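Suche nach: Bonus Freispiele Gezer Suchen

4. Clokent einrichten: Konto, Limit und Übungsmodus

Schön, dass Sie bis hierher mitgekommen sind! Die Installation ist geschafft, und jetzt richten wir den Automaten in aller Ruhe so ein, dass Ihnen das Spielen auch nach dem dritten Abend noch Spaß macht.

1. Öffnen Sie Clokent und tippen Sie oben rechts auf das Zahnrad. Beim allerersten Start dauert das Laden der Walzen ein Weilchen, also bitte nicht ungeduldig werden.
2. Wählen Sie „Übungsmodus“. Sie erhalten 2.000 Spielmünzen, mit denen Sie alles ausprobieren dürfen, ohne einen Cent einzusetzen.
3. Stellen Sie unter „Einsatz“ die Münzen je Drehung ein. Für den Anfang empfehle ich 2, damit lernt man die Gewinnlinien ganz gemütlich kennen.
4. Tragen Sie unter „Limit“ Ihre Tagesgrenze ein. Möglich sind bis zu 800 Münzen.
5. Bestätigen Sie mit „Sichern“ und warten Sie auf den grünen Haken.

Hinweis: Wer vorher bei Loltard gespielt hat, kann den alten Spielstand mitnehmen (Menü „Umzug“). Freispiele aus Gezer werden dabei leider nicht übertragen.

Achtung: Ein gesenktes Limit gilt sofort, ein erhöhtes erst nach 24 Stunden. Zugang nur für Erwachsene; bitte richten Sie auf gemeinsam genutzten Geräten die PIN ein.

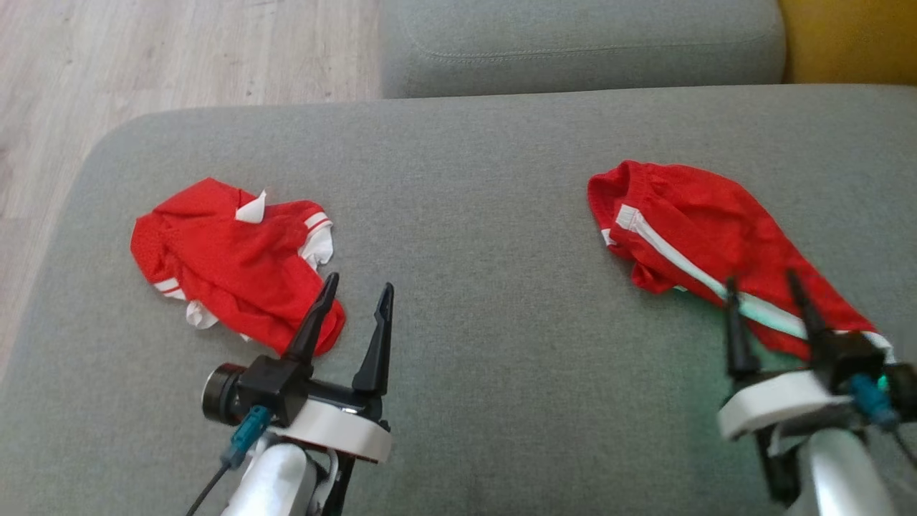 Zum Schluss noch die Pausenerinnerung, die ich Ihnen wirklich ans Herz lege: Unter „Pausen“ legen Sie fest, wann Clokent die Walzen anhält und einen Gong spielt. Den Gong hört man auch vom Nebenzimmer aus, und so eine Pause lässt sich prima nutzen – wenn auf dem grauen Sofa zum Beispiel noch zwei zerknüllte rote Sportsachen liegen, sind die schnell zusammengelegt, und danach drehen Sie weiter oder machen Schluss für den Abend.

Geteilt: 24 mal | 3 Kommentare

walzenfee: Danke, Schritt 4 hatte ich glatt übersehen!

kirschkern: Gibt es den Umzug auch für Bastetti? Ich finde dort keinen Menüpunkt.

bluetaste: Den Gong kann man unter „Töne“ leiser stellen, meine Katze ist dankbar.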